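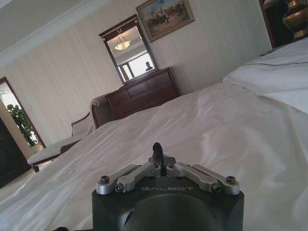

Witold Urbańczyk writes that he has managed apartments for years and would pay for a machine that makes beds tomorrow, if it could do a room without a person standing next to it. His question to the course was short: can it, yet? These notes are the long answer. Read them before the lab.

Week 9. Household chores: where machines stand
November 2023

1. What counts as doing a chore

For this course a machine does a chore when three conditions hold. It starts from whatever state the room is in. It finishes to a standard the owner would accept. No one steps in along the way. Most videos meet one of the three. When you read a claim, write down which one.

2. Why beds are hard

A plate has one shape. A sheet has as many shapes as you can fold it into, and it changes when you touch it. White fabric on white fabric gives a camera few edges to work with, and a crease can look like a hem. A two-sided gripper can hold a corner well once it has the corner. Finding the corner is most of the work.

Size matters too. An arm that reaches across a table will not reach across a double bed, so the base has to drive to the other side, and the sheet shifts while it does. Pillows are easier. They can be picked up badly and still end up in the right place.

3. The Skarker trial

Marianna Witkowska's group ran the Skarker arm on one task: pull a sheet flat and set one pillow at the head of the bed. They logged 249 attempts in September. Of these, 80 were finished without help. Most of the rest stopped when the gripper closed on two layers instead of one, or on nothing.

Note that 80 out of 249 is just under a third. Note also that the beds were all the same size and the sheets came from one supplier. We do not know the rate for a bed the machine has not met before – the report does not give one.

4. Cost

The Brorkberg gripper used in the trial is listed at 2,899 dollars. The Jurkitz model, with touch sensing in the finger, is 3,855. Neither price includes the arm, the base or the hours spent on setup. A fair comparison with paid housekeeping needs all of these, plus the wage of whoever watches the machine.

5. Shop-floor chores

The picture is better here, mainly where parts arrive the same way up every time. The Rajan line in last week's reading loads trays all shift with one operator for several cells. Put cloth covers on the same line and a person does that step by hand.

6. Answer to the letter

Not yet for a whole room. Partly, for single steps with someone nearby.

For next week

Pick one chore you did at home. Write out its steps and mark the ones where the object changes shape. One page, typed. Bring it to the lab – we will use the lists to choose test tasks.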